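Konmont Releases Planning Software for Desk and Filing Tasks

Konmont has released version 5 of Rollov, its software for planning arm and hand motion in cluttered workspaces. The update went to partner laboratories on Friday and replaces the separate grasp and path modules used in earlier versions with a single planner.

Rollov was tested on 2,164 recorded filing and sorting tasks. According to the company, the share of tasks planned without operator correction rose to 63 percent. Thin, flexible items remain the most common source of failed plans.

"Paper goods are hard for perception - the edges are narrow and one sheet often hides another," said Bimla Bhatt, who leads the planning group. "The new version keeps several guesses about where an edge lies until the fingers are close."
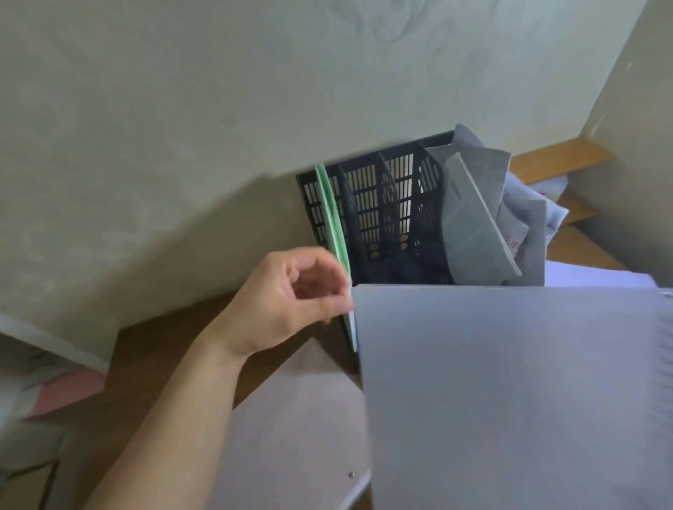
Edge handling received most of the development time. The planner now scores grasp points along the full outline of an item, including low ones near a corner, such as the pinch on the pale green folder in the front slot of a black mesh organizer. It also treats nearby dividers and leaning folders as obstacles with some give.

Elango Nair, who manages the tooling team, said a replay viewer and updated log formats will follow in January. Existing partners have 12 weeks to move their projects to the new version.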